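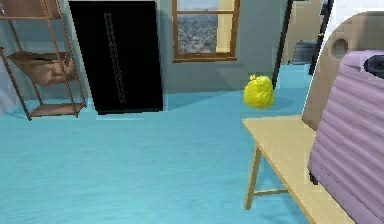

Moth Sheeting at Prenton Meadow: Questions We Get

Do the records mean anything if most of us are beginners?
Some do. I throw out plenty. A blurry brown moth with a confident name on it is worth less to me than a clear one marked "unknown."

Last year's list had 221 species. Is that right?
I doubt it. Noemi Thibodeaux and I went back through it in December and found 21 names resting on one sighting with no specimen or picture. They stay on the list with a question mark until somebody finds them again.

Does a brighter lamp bring in more moths?
People say so. We ran the old lamp and the new one on 4 nights and I couldn't tell them apart. Wind mattered more, as far as I could see.

Can I trust the phone app?
For a luna, sure. For pugs and most of the little gray ones, no. It will give you a name either way.

Does a full moon ruin the night?
Maybe. Abelardo Ñahui swears by it, but he stays home on full moons, so his notebook can't settle much.

Will you put sugar bait on the trees again?
Yolanda Carhuamaca wants to. I've seen it draw ants and one raccoon. She can have the seven oaks along the creek.

Who gets the data?
Send sheets to Nayeli Tamayo. Put the date and the start time on them, please.

Get our newsletter! Enter your email to subscribe. You can unsubscribe at any time.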